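Saklow Crown Court, January list. Thread on the Bortolotti licence recall hearing. Reporting restrictions cover the address.

1/ Released on licence after 93 months. Recalled for two undeclared changes of name.

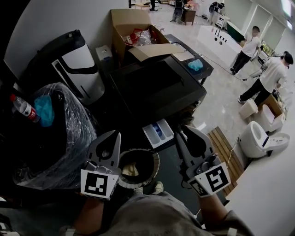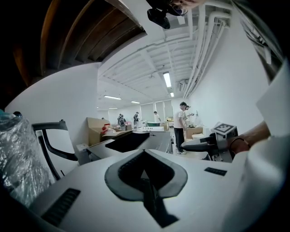

2/ Probation's case rests on a hire form signed "Lovia". Afia Aidoo, defending, says the form was never served. An office chair like the one in the second picture was item one on it. Hire value: £4000.

3/ Judge rises. Ruling at 2pm.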